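Hollamside robotics club, Thursday, November 12, 2020. ok thread bc Nneka asked what we do in there all night

1/ task this term = teach the arm to work inside a desktop PC. memory sticks first, then maybe the CPU. Elikem wrote the approach code, I do the grasp part

2/ first 47 tries were garbage. kept coming in way too high — my offset, my bad

3/ tonight, over by the CPU socket. memory slots still empty, thats next

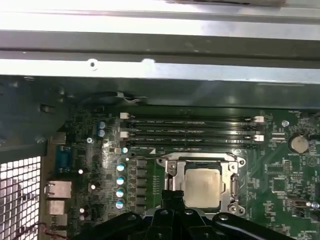
4/ the slots. Asnakech wants 75 logged runs before we change anything agian. fine

5/ latches are the hard part, so small. Edem thinks softer fingertips, I think slower. we'll try both

6/ need a ride Saturday, anyone??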